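3.2 Material und Erhebung

Die Untersuchung stützt sich auf Haushaltsinventare und Gespräche aus zwei Siedlungen, die im Folgenden mit den Decknamen Olska und Umutow bezeichnet werden. Aufgenommen wurden insgesamt 3.488 Heimtextilien, darunter Tischtücher, Läufer, Geschirrtücher und Servietten. Die Gespräche führten Seija Halonen und Estíbaliz Barroso in 21 Haushalten, jeweils in der Küche oder im Esszimmer und in der Regel am Nachmittag. Bettwäsche und Badtextilien blieben unberücksichtigt, auch wenn sie im selben Schrank lagen.

Jedes Stück erhielt eine Karteikarte mit Angaben zu Bindung, Farbe, Maßen, Herkunft und gegenwärtiger Verwendung. Die Klassifikation der Bindungen folgt dem Schema von Ikonen, das für gewebte Gebrauchstextilien entwickelt wurde und neben den Grundbindungen auch Waffel- und Gerstenkornstrukturen gesondert ausweist. Gestrickte und gehäkelte Stücke wurden als eigene Gruppe geführt. Wo die Bindung mit bloßem Auge nicht sicher zu bestimmen war, kam eine Fadenzählerlupe zum Einsatz.

3.3 Strukturierte Gewebe auf dem Tisch

Unter den Tischtüchern fällt der Anteil der Gewebe mit plastischer Oberfläche auf. In den älteren Inventaren beider Orte erscheinen solche Stoffe fast nur als Hand- und Geschirrtücher. Für den Tisch galten glatte Gewebe als angemessen, bevorzugt Damast oder einfache Leinwandbindung. Mehrere Befragte datieren den Wechsel auf die Zeit, in der das Bügeln der großen Tücher aufgegeben wurde. Kerttu Ikonen hat diese Verschiebung bereits für Olska beschrieben und sie mit der Ausbreitung der Waschmaschine verbunden. In Umutow setzte sie später ein.

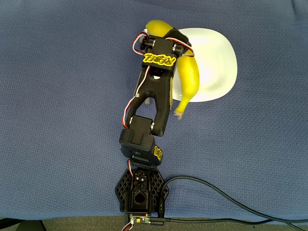 Abbildung 4: Blaues Tischtuch mit feiner, waffelartiger Struktur.

Die Farbwahl folgt einem ähnlichen Muster. Weiß bleibt den Feiertagen vorbehalten, im Alltag überwiegen Blau- und Grautöne. Bei den einfarbigen Stücken wird die Struktur des Gewebes selbst als Schmuck aufgefasst. Eine Befragte aus Umutow gab an, sie brauche kein Muster, »wenn der Stoff schon eines hat«. Eine andere lehnte strukturierte Tücher ab, da Gläser darauf unruhig stünden und sich Krümel in den Vertiefungen festsetzten. Beide Einwände kehren in den Gesprächen mehrfach wieder, führten aber nur in zwei Haushalten dazu, dass ein vorhandenes Tuch aussortiert wurde.

Ein Teil der Stücke stammt aus dem Versandhandel. In Olska wurde wiederholt der Anbieter Valtonen genannt, dessen Etiketten sich auf mehreren Läufern erhalten haben. Die Bezeichnungen im Katalog decken sich nicht immer mit dem textilen Befund: Unter »Waffel« wurden dort auch Gewebe in Gerstenkornbindung geführt. In der Auswertung ist deshalb der Befund am Stück maßgeblich.

3.4 Das Alltagstuch als Unterlage

Die Befragten unterscheiden deutlich zwischen dem Tuch, das gedeckt wird, und dem Tuch, das liegen bleibt. Das zweite dient als Unterlage für nahezu alles, was im Lauf des Tages auf den Tisch kommt: Post, Schulhefte, Werkzeug, Einkäufe. Lebensmittel werden häufig ohne Teller abgelegt, vor allem Brot und Obst mit fester Schale. Bananen und Orangen gelten als unbedenklich, Beeren und geschnittenes Obst dagegen nicht. Flecken von Bananen wurden dennoch öfter erwähnt als solche von Rotwein, und die Ratschläge zu ihrer Entfernung gehen weit auseinander. Lauri Saarela hat aus den Mitschriften beider Orte eine Liste von 30 Hausmitteln zusammengestellt, die im Anhang wiedergegeben ist.
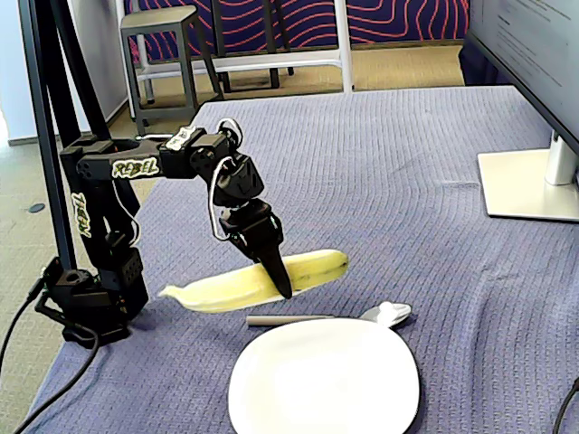
3.5 Weitergabe und Umnutzung

Abgenutzte Tischtücher werden selten weggeworfen. Üblich ist das Zerschneiden zu Putz- oder Geschirrtüchern, wobei strukturierte Gewebe wegen ihrer Saugfähigkeit bevorzugt werden. Damit kehrt das Waffelgewebe in vielen Haushalten zu der Verwendung zurück, die es in den älteren Inventaren hatte. Marjatta Koivisto beschreibt einen vergleichbaren Ablauf für Vorhangstoffe. Unversehrte Stücke gehen meist an Töchter oder Schwiegertöchter, in Umutow auch an Nachbarinnen. Die dafür angelegten Karteikarten führen beide Haushalte auf.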